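Brilell workshop notebook
June 24, 2025
Big table, Trerkesier room

I came in meaning to write up the Hayat notes and ended up spending most of the morning on the big table instead, which I suppose is what happens when you put your coffee down and can't find a spot for it. So this is a table entry. The Hayat notes will get their own page tomorrow and I'll try to make it a short one.

First, the surface. I went over the brown top with a barely damp cloth and then a dry one, working from the near corner toward the far end. There was a sticky ring by the near edge that took three goes (mine, I'm fairly sure, from the iced tea). Please don't use the citrus spray on this one. We tried it on the side bench in January and it left a dull patch you can still find with your fingertips if you know where to feel for it. Plain water is fine, and a little patience.

Second, the laptop. I know some of us like to leave it open so it's ready to go, but I've gone back to keeping it shut when it isn't in use. Dust gets into the keys, and the lid makes such a good sail for anyone's sleeve. It can stay out on the table, I don't mind that at all, it just wants to be closed.

Third, and this is the part I could go on about all day, the cables. I had a bag of 10 hook-and-loop ties from Zorbridge and used five of them along the back wall before I ran out of enthusiasm. The thin black cable on the gooseneck I left in its loop. I did think about straightening it and tying it down every few inches so it looked smart, but a bit of slack is kinder to the plug when the neck gets bent, and I've mended enough plugs for one year, thank you very much!

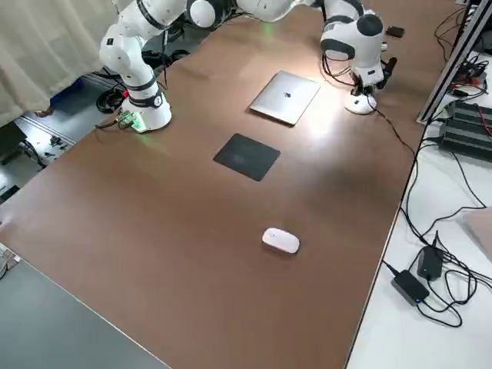
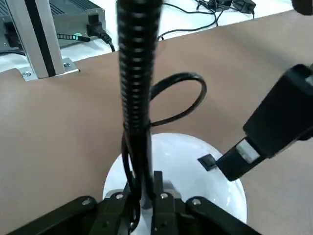

The mouse pad I have mixed feelings about. It's a good plain black one and it lies nice and flat, and I'm glad we didn't go for the padded kind with the wrist bump, which always ends up with a grubby shine on it. But it does wander. I square it up with the table edge, go off to wash a cup, and by the afternoon somebody's elbow has sent it off at an angle again. I looked at the Zorbridge page for a grippier one and they only sell them in packs of 11, and what would we do with the other ten? Give them out as birthday presents, I suppose. For now I'd say wash the one we have in lukewarm water with a drop of dish soap, let it dry flat overnight, and see if the underside gets its grip back.

Other small things before I forget them:

Afternoon light bounces off the tabletop near the laptop and I find myself squinting. A matte cloth or a roller blind might help. I measured the window for a blind and wrote the width on the back of the Brilell delivery slip, which is now in the top drawer with the spare ties.

The long cable on the right side of the table I haven't touched. It needs a clip under the edge, and the clips I have are too narrow for it. Wider ones go on the next order.

Time spent, 35 minutes on the wiping and sorting, and then a good deal longer hunting for the drawer key (it was in the drawer, with the drawer open).

To do: wash mouse pad, order wider clips, price a blind, Hayat notes.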